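November 27, 2019

1/ OK, I have spent my whole week off reading old spoof issues of The Aller, the student paper at Tikudbridge, and I need to tell people about them. Long thread. Get a drink.

2/ Quick background for anyone who didn't go there. The Aller is a completely normal student paper fifty-one weeks of the year. Parking, tuition, the hockey team losing. Then one week in February the staff throws all of it out and prints a fake issue with the same layout, same fonts and same very serious masthead.

3/ It's in February because the college used to shut for a long spring break and there was never anyone on campus for April Fools'. So they moved it up. The date never moved back, even after the break did, and now people who went there get twitchy every February. I still do!

4/ The first one was put together by Joscha Ehlers, who was the sports editor and by all accounts wasn't supposed to be in charge of anything that week. The real editor had the flu. Joscha had the keys and a phone number for the print shop.

5/ The lead story in that first issue is "College to Swap Places With Brurow." Brurow is the other college, across the river. The story says both boards signed off on a trade in which every student, professor and vending machine would cross the bridge on the same night, and everyone would carry on as if nothing had happened.

6/ What makes me so happy about it is how boring it is. It's written exactly like a real story about a zoning change. There's a paragraph on who pays for the moving trucks. There's a dean who "looks forward to a productive period of adjustment." There's a parking section. Of course there's a parking section.

7/ And then way down in the last column, past the point where most people quit reading, a sophomore is quoted saying she crossed early to beat the traffic and has already been elected to something.

8/ They printed 700 copies. The usual run back then was a lot more than that, but Joscha got nervous at the last minute and called the shop to cut it. So original copies are really hard to find, and I have held one in my own two hands (thank you to the very patient person at the library desk).

9/ My favorite detail from the letters page the week after: a parent wrote in, furious, asking whether the meal plan would transfer. The Aller printed the letter with no comment and ran it right next to a real ad for the meal plan.

10/ OK so the second year is weaker, and I say that with love. Everybody knew it was coming and the jokes are all winking at you. There's a story about the library being haunted where the ghost makes puns. I don't want the ghost to make puns. I want the ghost to have a late fee and a complicated opinion about the late fee.

11/ Then Mareike Kröger takes over and it gets SO good. She had been copy editor, and I think that's the whole secret. She made everybody follow the real style guide. Every fake person got a title and a class year. Every fake office got a room number. If a spoof story had only one source, she sent it back.

12/ She left a typed memo to her writers and it's in the box with the issues. I copied down a good chunk of it. "The reporter does not know this is funny. The reporter has another story due at six." I want that on a mug.

13/ Also from the memo: "Pick one impossible thing and then be fair to it." So in her issues you only ever get one strange fact per story, and then all these reasonable people reacting to it in reasonable ways. Someone is always worried about insurance.

14/ The best of hers, for me, is "Hagedorn Hall Found to Be Slightly Ahead." The idea is that the clocks in Hagedorn were never wrong. The building really is ten minutes into the future. Students in there get their grades back before the ones across the lawn. The registrar is "looking into it, or will have been."

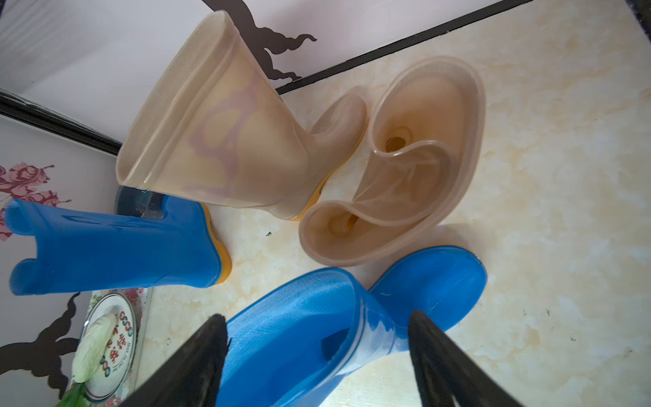 15/ The Hagedorn story has a sidebar and the sidebar might be even better than the story. It's advice for students who have back-to-back classes in and out of the building. "Leave early. If you have already arrived, wait for yourself by the stairs." I laughed so loudly I had to go stand outside.

16/ People have asked me if it was ever mean, and yeah, there are a few bits that go after some poor kid running for class office, and they aren't fun to read now. Mareike's years mostly stay away from that. The targets are memos and signs and announcements, plus the way a college sounds when it's sorry for the inconvenience.

17/ She did one whole issue where every story is a correction. No news at all. Page after page of "An article last week stated," and from the corrections you slowly put together this insane event that the paper never reported. A swan was involved. The swan was "misidentified as a trustee."

18/ I tried to diagram what happened in the swan issue and got as far as the second page before my notes stopped making sense. If anyone has worked it out, please, please write to me. I think the provost and the swan were on the same side until lunch.

19/ The classifieds! I nearly forgot. Don't skip them when you read these. They were the place where the newest writers got to try things, and they're wild. "For sale: one bicycle, knows the way." "Roommate wanted, must be willing to have been here the whole time." "Lost: my place in this book. Page 200 or later."

20/ There are fake ads too, but those got them in trouble. One year they made up an ad for a sandwich shop with a 5 cent sandwich, and it looked so real that people lined up at an actual sandwich shop on the same street. The owner was very nice about it and bought a real ad the next week. It's a picture of a sandwich with the word NO.

21/ Brurow did try to fight back. Their paper put out a spoof of The Aller's spoof, which is such a good idea! But they made it on nicer paper, and you could tell from across the room. The Aller gave it a straight, polite review in the arts section and called it "ambitious."

22/ I've been trying to figure out why these hold up for me when so much fake news comedy from even a couple of years ago already feels stale. I think a lot of it is how local they are. You don't need to know who was famous that winter. You need to know that a school has a registrar and the registrar is tired.

23/ The other thing is length. So many joke articles now are a great headline with three sad paragraphs hanging off it. These go on! The swap story jumps to page 6 and then jumps again. The writers clearly liked being inside it and kept finding more rooms.

24/ And the headlines don't tell you the joke. "College to Swap Places With Brurow" isn't even a punchline, it's just a thing that would be a lot of work. "Hagedorn Hall Found to Be Slightly Ahead" took me a second. I love a headline that takes me a second.

25/ If you write this kind of stuff, or want to, my honest tip after this week is to go read a pile of real campus news first. I read the straight issues on either side of each spoof and it was the best thing I did. You can see exactly which real story annoyed them into the fake one.

26/ Example: the week before the Hagedorn issue there's a real, very long article on a plan to replace the clocks. It has a quote from facilities saying the clocks are "fine depending on where you stand." They barely had to change anything!

27/ Practical stuff, as a few of you are already asking. The box is at the Tikudbridge library, in the reading room, and you have to ask for it at the desk by name (The Aller, February issues). You can take notes and you can't take it out of the room. Pencil only. They do mean the pencil thing.

28/ The first issue is kept in a separate folder, so ask for that too or you'll miss it. I missed it my first day and went home thinking the whole thing started with the pun ghost. Dark evening.

29/ There are gaps. The year after Mareike left is missing completely, and I've seen it mentioned in the letters page so I know it existed. The lead was something to do with the river being returned for a refund. If it's in your parents' basement, I will drive to your parents' basement.

30/ I'm going back on Friday to read the last few, and I'll add them on to this thread if they're any good. Somebody has penciled "see the crossword" on the folder and I haven't looked at a single crossword yet.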